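Student robotics club in Skestport prepares two-arm project for spring meeting
2021-01-24

The robotics club at the Skestport technical school has started the second part of its winter project, in which a pair of robot arms must do small assembly jobs on one shared table. The project has the name Birnum, and it will be shown to other schools at the Fadammont student meeting in spring.

The club has 19 members this year. They are divided into small groups, and each group has the table for one afternoon. The first part of the project began in November and was mostly about mounting, cables and safety rules. Now the students are writing the motions and recording them, and this takes more patience than they expected.

"In the beginning everybody wanted to make the arms fast," said Fasil Shiferaw, who teaches electronics at the school and has led the club for 2 years. "Then they saw that a fast arm is also fast when it makes a mistake. Now they ask me if they can go slower."

The task for the meeting is described on one page. One arm has to pick up a printed part and bring it to the middle of the table. The other arm has to take it over and put it down at a marked place without dropping it. A team has 35 attempts, and only the complete ones are counted. In the last internal test, the best group of the club finished 43 percent of its attempts. The most difficult moment is the handover, when both grippers hold the part at the same time and a small error in one arm is pushed into the other.

Many of the parts on the table are made by the students themselves. The club has its own 3D printer, and the members can change the shape of a fingertip and try the new one at the next session. According to Mr. Shiferaw, this was the biggest improvement since the autumn. The flat fingertips from the beginning let round parts slide away, so the students tried narrower ones, and after this some of them began to decorate what they printed. The teacher allows it, if the decoration does not touch the part that must be gripped.
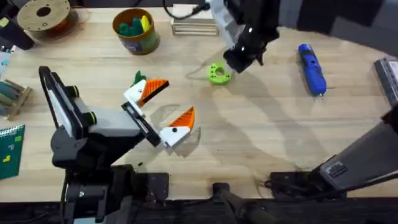
The younger members usually begin with the simple parts, such as rings and short rods, and write down every failed attempt in the group's notebook. After each session one student reads the notes to the next group, so that the same mistake is not repeated. Kirsty Lockwood, a student in her last year, introduced this rule after two groups had spent the same afternoon on the same loose screw.

"I was a little angry, because I was in both groups," she said. "Now we check all the screws before we switch on, and we sign for it."

The club would like to add a second task before the meeting, in which one arm holds a small box and the other arm fills it. It is not decided yet if there is enough time. The software for this, which the students call Wako, works at the moment only with one arm.

Students of the school who want to join can speak with Mr. Shiferaw in the electronics room. Experience with programming is not necessary, but new members are asked to come regularly until the meeting.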